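Setita 厨房收纳小组招募参与者

做完饭以后，您家的台面是什么样子？案板还没收，调料瓶挤在炉灶旁边，半包没用完的面条用夹子夹着，石头台面上落着几粒碎渣，说不清是面包屑还是盐。如果您看到这里已经在点头，那我们特别想认识您！

Setita 是一个关心日常家务的小型工作室，平时做的事情很朴素：跟普通人一起整理厨房，把好用的办法记下来，编成小册子，放在社区的书架上让大家随手取阅。去年四月我们做完了第一轮，主题是冰箱，参加的朋友写来的反馈比我们预想的热闹得多，有人连冷冻室抽屉的草图都画了三版。这一轮的主题换成台面和袋装食材，名字叫“Hebden 台面计划”，现在开始报名。

我们想找什么样的人

一共招募52位参与者。年龄满十八岁，家里有一个经常使用的厨房，每周至少做三顿饭，就可以报名。厨房大小不限，合租的、和父母同住的、刚搬家连锅都没买齐的，统统欢迎。您不需要是整理高手，也不需要提前收拾屋子。说真的，我们更想看到平常的样子：东西摆在哪里，手会先伸向哪里，什么东西用完以后总是回不到原来的位置。

下面几种情况，我们会格外高兴收到您的来信：

家里有石材台面，花岗岩、人造石、水磨石都可以，尤其是带斑点和纹路的那种；
习惯把食材分装成小袋，或者柜子里攒了一大堆开过口的包装袋；
家里有小孩或者老人一起用厨房，东西的高低位置需要互相迁就；
左手做事的人。上一轮左手的参与者太少，很多细节我们都没有学到。

具体要做些什么

整个计划持续四周，大部分事情在自己家里完成，时间由您安排。

第一周只做记录。每天做完饭，花几分钟写下台面上留下了哪些东西，哪些收起来了，哪些没收，以及当时为什么懒得收。写在纸上、手机里都行，字迹潦草也没有关系，错别字更不用管。

第二周开始处理袋子。请把家里的袋装食材全部拿出来，按照“这周会用”“这个月会用”“忘了什么时候买的”分成几堆，再试着给它们找固定的位置。我们会寄去一套 Gernix 收纳练习包，里面有分类标签、几个敞口的小托盒和一本记录册。托盒怎么用完全由您决定，有人拿来放茶包，有人拿来放大蒜，上一轮还有一位朋友用它装橡皮筋，一直装到现在。

第三周是台面本身。浅色带斑点的石面很耐看，可是碎屑落在上面也很会藏！斑点是石头的，还是早饭掉的，凑近了都要看一会儿。这一周我们请大家试两种擦法，先扫后擦和直接湿擦，每种用三天，然后告诉我们您更愿意坚持哪一种。光线的影响也请顺手写一写，比如上午侧光的时候看得清楚，晚上开了顶灯反而看不见。
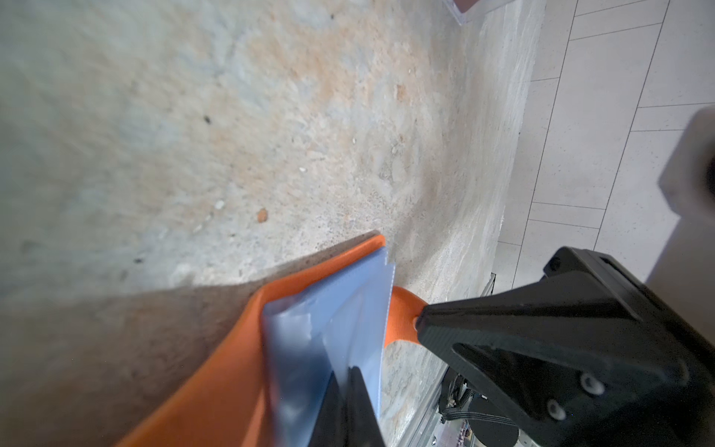

带斑点的石材台面，橙色物件上放着一只半透明的浅蓝色塑料袋。

第四周到 Sutine 活动室来一次，大约半天。活动室里有一个可以真正动手的厨房角，大家分成小组，轮流收拾一张摆满东西的台面，然后互相看看别人是怎么下手的。这是上一轮最受欢迎的环节，同样一堆东西，有人先清空再归位，有人从最大件开始，有人一定要先把袋子捋平才肯往下做。看别人收拾东西真的会上瘾，您来了就知道！

关于袋子，多说几句

很多朋友在报名表里问，为什么单独给袋子留出一周。原因很简单，上一轮收到的记录里，被抱怨最多的就是它们。瓶瓶罐罐站得住，盘子叠得起来，唯独软塑料袋，放平了会滑，立起来会倒，塞进抽屉里又鼓成一团。封口带锯齿边的那种，剪过一刀以后更难对付。我们手里攒了68条关于袋子的小办法，都是参与者自己写的，这次想请大家挨个试一试，看看哪些经得起每天用，哪些只适合刚整理完的头两天。您要是有自己的独门办法，请一定写进报名信里，哪怕听起来有点怪。

参与者会得到什么

Gernix 收纳练习包一套，活动结束后归您所有；
参与补贴785元，第四周活动结束以后统一发放，市内往返活动室的交通费另外报销；
最后编成的小册子两本，一本自己留着，一本可以送人；
愿意署名的话，您的办法会印上您的名字或者笔名，不愿意也完全没问题。

活动当天提供午饭，是大家一起在厨房角做的家常菜。有忌口或者过敏的，请在报名时写清楚。我们会准备一道素菜和一道不放坚果的点心，其他情况也会尽量安排。

隐私方面

记录册里的文字只供小组整理小册子时使用，引用之前会把整段内容发给您确认。照片是自愿的，不交照片不影响补贴。如果您愿意提供，请避开家人的面孔、信件和门牌。中途想退出，随时告诉我们一声就行，已经寄到的练习包不用退回。

报名方式

请写一封邮件或者一封信，长短不限，讲讲您的厨房：在哪个区，跟谁一起用，台面是什么材料，最常收拾的是什么，最不愿意收拾的又是什么。请附上联系方式和第四周方便参加的时段，上午、下午都可以选。上一轮我们收到了将近100封来信，每一封都读了，也都回了，这一轮照旧。

报名截止日期为2020年10月15日。截止后两周之内，所有来信都会收到答复。没有排进这一轮的朋友，可以选择留在候补名单上，有人临时来不了时我们会按来信先后联系您，下一轮招募也会先通知您。

来信请寄 Setita 工作室，信封或者邮件标题写上“Hebden 台面计划”。在活动室门口的木箱里投递纸条也可以，记得写电话。

另外，活动室目前缺几块旧抹布和一把长柄小刷子，家里有多余的，第四周来的时候欢迎顺手带上。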